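# Switching a small cafe to batch grinding – notes for Prenton meetup

Slides are mostly pictures, so don't read off them. Talk. 25 min max incl questions. 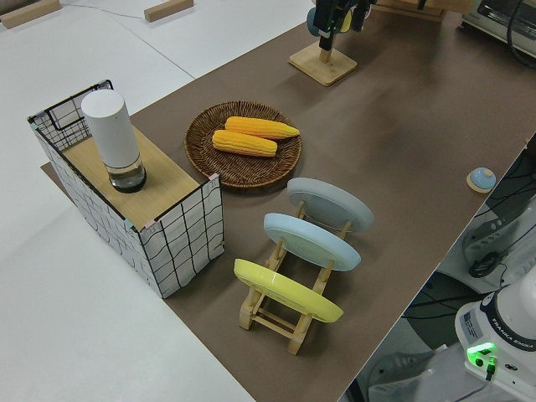
**Start – who we are**

- Skudus, two sites, Lewis street and the Cendbridge one. Noemi Sorrentino runs the morning side, I do buying and the boring stuff
- We served 963 filter coffees in March. Ask the room who does more. Hands up. Probably everyone
- Used to grind every filter cup to order. Stopped. This talk is why, and what went wrong the first month

**The problem**

- Line at 8am. Person at the front wants a filter, barista weighs, grinds, rinses paper, pours, waits. Everyone behind them watching this happen
- 6 minutes from order to cup on a bad day. Serena Villa timed it from the end of the counter with her phone, wouldn't let us argue
- People were switching to tea!! or leaving
- Noise too. Grinder going off every couple minutes right next to the till, customers repeating there order

**What we tried first (skip if short on time)**

- Second grinder. Expensive, took up the pastry space, line didnt move any faster as the pour was still the slow bit
- Pre-weighed beans in little tins. Good, kept this. Cheap, anyone can do it the night before
- Telling people to expect a wait. Bad. Sign made us look slow before we were slow

**What we do now**

- Grind for the brewer, one batch, brew straight away, into an insulated pot
- Pot gets 2 hours then it's gone. Write the time on tape, stick it on the lid. No tape = tip it out, no discussion
- Smaller batches after lunch. Half size, different grind, go a bit finer – say this slowly, people always ask
- Hand pour still on the menu but only after 11. Regulars grumbled for a week

**Taste – be straight with them**

- Blind tasting with staff and a few regulars, 13 people. Most picked the batch one. I didn't, for the record
- Fruity light roasts lose something after an hour in the pot. Chocolatey ones hold up fine
- So: buy for the pot. We changed the house filter bean, should have done that first and not last

**Cleaning (the bit everybody skips)**

- Old grounds go stale and get into the next batch. Brush out at close, every day
- Don't wash burrs in water. Had a new starter do this. Dry brush, vacuum if you've got one
- Pots: hot water and cleaner overnight, lids off. Lid seals are where the smell lives
- Noemi's checklist is on the back of the handout, steal it

**Money, quick**

- Waste went up at first. We were brewing full pots at 3pm for no one
- Came down once we wrote down what got tipped out. Just a clipboard. Look at it once a week
- Staff hours same as before, but mornings are calmer and one person can run the bar while the other does food

**Questions I'll get**

- "Isn't it just diner coffee?" – good diner coffee is good. Move on
- Decaf? Still to order, we don't sell enough
- Iced? Brew strong, over ice, separate batch. Don't chill leftovers from the pot, tried it, tasted like the fridge
- Which brewer? Don't get dragged into this, see me after

Thank Serena for the timings. Handouts are by the door, Cendbridge crowd stay behind for the tasting.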